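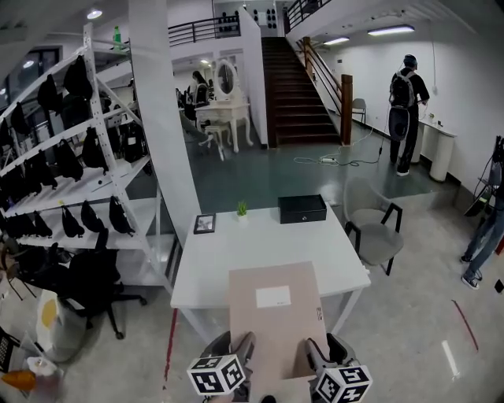 关于我们

欢迎来到 Sestinar。您既然点开了这一页,多半是有人在饭桌上或者电梯里跟您提过我们,又没把我们到底干什么讲清楚。没关系,我们自己的父母也常常讲不清楚。顾怡然(Yiran Gu)的妈妈到现在还跟邻居说女儿是"教机器收拾桌子的",怡然纠正过几回,后来觉得这说法挺好,就随她去了。

说得稍微正式一点:Sestinar 是一家为机器人学习系统采集示范数据的小公司。客户想让自己的系统学会翻开一块纸板、扶正一个相框、把小花盆挪到不碍事的地方,我们就在桌上把这些事一遍一遍地做出来,把每一次怎么做的、夹爪走了什么路线、哪一次没夹住,都完整地记下来,整理好,交给他们去训练。模型是客户训的,机器人是客户造的,我们只管把例子做好。这件事听起来很小,做起来却很费心思,我们做了这些年,还没有觉得腻。

我们是怎么开始的

公司是 Ljubica Vidmar 和怡然一起办的。两个人原来在同一间实验室里,Ljubica 做运动控制,怡然负责实验记录。实验室每到要交论文的时候就缺数据,缺了就临时抓人来做,抓到谁算谁,有学生,有隔壁组来借打印纸的同事,有一次还抓到了来修空调的师傅(师傅手很稳,那一批数据后来质量相当不错)。怡然管记录,越管越头疼:同样叫"拿起盒子",有人从上面捏,有人从侧面夹,有人先推到桌边再拿;光线早上一个样,下午一个样;做坏了的那几次,大家都不好意思,顺手就删了。

她把这些事写成了一份很长的单子,贴在实验室的冰箱上。Ljubica 每天去拿牛奶都要读一遍,读了差不多一个学期,有一天跟她说,这份单子可以当一家公司的说明书。于是就有了 Sestinar。2018年12月1日,星期六,我们签下了现在这间工作室的租约,签完字两个人在楼下吃了一碗面,怡然说那碗面很咸,Ljubica 说不咸,这件事至今没有定论。

那张单子还在,塑封过了,现在夹在新人手册的第一页。上面有些条目早就不适用了,我们也没舍得划掉。

我们的工作室

工作室在 Dristerside,一楼连着一个夹层,中间一道直直的楼梯。租下来的时候很多朋友劝我们,说采数据应该找一间四面白墙的屋子,越干净越好。我们认真考虑过,最后还是留在了这里。客户的系统以后要去的地方,总归有柱子挡着半边,有椅子挨着桌子放,有架子塞得满满当当,有人背着包从后面走过去。背景里有这些东西,系统早些见到,比晚些见到要好。

当然,乱归乱,该管住的地方我们管得很紧。地上贴的红胶带是工作区的线,采集进行的时候,没有事的人请留在线外。白胶带是另一套记号,给操作和设备定位用的,请不要因为觉得它翘边了不好看就顺手撕掉(我们有一位很爱整洁的朋友干过这件事,那天下午大家趴在地上找了好久胶水的痕迹)。桌子用白色的,桌腿细一些,桌面上的东西轮廓清楚,后期对照起来也省力。

夹爪前端的白色方块上印着黑白相间的标记图案,来参观的小朋友总爱问是不是二维码,扫了会不会跳出游戏。扫不出来的。那是给定位用的,画面里能看清这些图案,我们就能推算出夹爪每一刻在哪里、朝着哪个方向。所以我们对它们格外爱惜,沾了灰要擦,磨花了要换,换完一定重新校准,校准没过就不开工。如果您将来过来做操作员,头一个星期里会反反复复听到我们唠叨这件事,先跟您道个歉。

一天是怎么过的

早上先开灯、校准、试录一小段,看看画面和时间戳有没有对上。这一步从来快不起来。Ljubica 有个习惯,试录的那段她要从头看到尾,一眼都不跳,旁边的人再着急也没有用,您可以先去泡杯茶。

然后是摆桌子。当天要做什么任务,任务卡上写得明明白白:哪几样东西上桌,哪一样是要动的,哪几样只是放在那里陪着。陪着的东西同样要紧。如果一块纸板每次都孤零零地躺在正中间,系统学到的很可能是"正中间",跟纸板没有多大关系。所以纸板今天靠桌边,明天斜一点,后头有时放个相框,有时放一小盆绿植,有时放个带锁孔的黑盒子,换着来。摆法由任务卡随机给出,操作员不自己挑,人一挑就会挑顺手的,这一点我们自己也试过,谁都逃不掉。

正式采集以后,每一组连着做6次,做完停下来歇一歇。这个数目是慢慢磨出来的。再多做几次,手上就开始走捷径,动作越来越像背书,示范里那些有用的小犹豫、小调整都没有了;再少呢,光顾着摆桌子,人也烦躁。歇的时候请真的歇,看看窗外,活动活动手腕,手机可以看,上一组的回放请先别看,等检查的同事来看。

下午通常一半时间继续采,一半时间检查。每一段示范都由2位同事分别看过,各写各的标注,写完再对。对不上的就坐到一起讨论,什么算"放稳了",什么算"碰到了但没有移动",什么时候算任务开始。这些讨论有时候长得离谱,有一回为了"纸板翻过去之后弹了一下,算不算翻好",从下午一直说到晚饭。最后大家商定,弹了的单独记一类。客户后来跟我们说,这一类很有用。

收工的时候把东西放回架上,线缆理好,第二天要用的任务卡先打印出来。线缆这一项我们做得时好时坏,还在努力。

做坏了的那些

想特别说一说做坏了的示范,这是我们跟很多同行不太一样的地方,也是我们每次跟新客户见面都要讲上半天的话题。

夹爪滑脱了,盒子歪倒了,纸板只掀起来一个角又落回去,这些我们全部保留,而且写清楚是哪里出的岔子,后来有没有救回来,怎么救的。一个只见过成功的系统,第一次遇到东西滑下去,往往就愣在那里了。它得见过别人滑了一次,松开,退回来,再伸过去。所以我们请操作员千万不要因为失手而难为情,更不要喊"这条不算"。每一条都算。我们给失手也准备了分类、准备了标签,交付的时候和成功的放在同一套目录里,客户要用要筛,由他们自己决定。

有一位操作员刚来的时候特别怕失手,动作慢得像在拆钟表,每一次都完美,每一次都一模一样。怡然陪她坐了一个上午,什么要领也没讲,就在旁边自己操作,失手了好几次,失手了就接着做。到了下午,那位同事的示范好看多了,快慢有了,调整也有了。她现在带新人,用的还是这个办法。

我们手上有什么

大家常问到数字,我们就老老实实地写在这里。目前正在进行的任务有21种,大多是桌面上的事:翻、推、扶、挪、对齐、开合、把一样东西从另一样东西后面取出来。第一套完整交付的桌面数据收录了将近2,000段示范,成功的和失手的都在里面。放在今天的行业里,这个规模不算大,有的机构一个月采的就比这多。我们愿意采得慢一些,每一段都有人认真看过。急着要量的客户,我们会很诚恳地建议您去找别家,我们也可以帮忙介绍。

数据整理用的是我们自己写的一套工具,叫 Bralix。名字是 Ljubica 起的,她说没有什么意思,念着顺口。Bralix 管三件事里最枯燥的那些:把画面、夹爪位置和开合状态对到同一条时间线上,标出标记图案被遮住的片段,还有提醒大家哪一种摆法采得太多、哪一种采得太少。它的界面实在说不上漂亮,按钮的颜色也被同事们抱怨过很多次,我们打算改,已经打算了很久了。

桌子那边还有一套流程,我们内部叫 Georgiou 流程,新人听了总以为是某位前辈的姓。它最早是一个项目的代号,项目早结束了,那套摆桌、试录、成组采集、分头检查的次序却留了下来,代号也就跟着留了下来。您在合同附件里看到这个词,指的就是上面讲的那一天。

关于人和隐私

工作室是大家共用的地方,采集时难免有同事走动,收拾设备的、坐在后面做自己事情的,都有可能。我们的规矩是,凡是进到工作室的人,进门之前都会被告知里面在录制,愿意入镜的签一份同意书,不愿意的我们另外安排路线和时间。任何人之后改了主意,写信来说一声就可以,不需要讲理由,我们会把相关片段找出来处理掉,并且告诉您处理的结果。交付给客户之前,能辨认的面孔统一做模糊处理。

操作员都是拿正式工资的,按小时算,校准和休息的时间也算在里面。我们不按条数计酬。按条数计酬采得确实快,可是那样采出来的东西,我们自己看了心里不踏实。手腕不舒服、眼睛累了,请随时讲,当天换去做检查或者摆桌,工资一样。

跟我们一起做

我们合作过的客户有做家用机器人的,有做仓储的,也有大学里的课题组。规模大小都欢迎,最好是还没有想得太清楚的时候就来聊。很多团队来的时候带着厚厚一份需求,聊到后来发现真正缺的只是其中一小块,比如系统别的都会,就是一遇到平平地贴在桌面上的东西便不知从哪里下手。那样我们就先在这一小块上采一批,您拿回去试,看看有没有帮助,再谈下一步。第一批的价格我们会报得很清楚,里面包含一次返工。

学校的老师同学如果经费有限,也请写信来,说明想研究什么。每年九月我们会开放一段时间,把桌子和设备借给学生团队用,有同事在旁边照应。前几届的同学有人采过叠毛巾,有人采过理扑克牌,扑克牌那组吃了不少苦头,但是他们最后写出来的失败分析,我们现在还常常翻出来看。

想来做操作员的朋友,不需要学过机器人。我们比较看重耐心,愿意把做过的事老老实实写下来,听到"再校准一遍"不会叹气(轻轻叹一下也可以)。左撇子特别欢迎,我们的数据里右手习惯还是太重了。培训由我们来做,头几天跟着老同事看,然后一起上手,慢慢来。

来访与联系

来访请提前预约,写明人数和想看的内容。工作日下午比较合适,上午在校准,大家顾不上招呼您,会显得很冷淡,其实心里是欢迎的。进门以后请把背包放好再靠近桌子,走路看着点脚下的线。夹层可以上去,从上面往下看采集区看得很全,只是请扶好扶手,也请小声一点,检查标注的同事有时候在听录音。

合作和数据方面的事情请找 Ljubica Vidmar,她回信慢,但是写得很长,问什么答什么,没问的也会答。操作员招募、学校合作和同意书的事情请找顾怡然,她回得快。两位的信箱都在联系页面上,写中文、英文都可以。

要是您只是路过 Dristerside,对这件事有点好奇,也可以来坐坐。茶是有的,柜子里的饼干请先问一下是谁的。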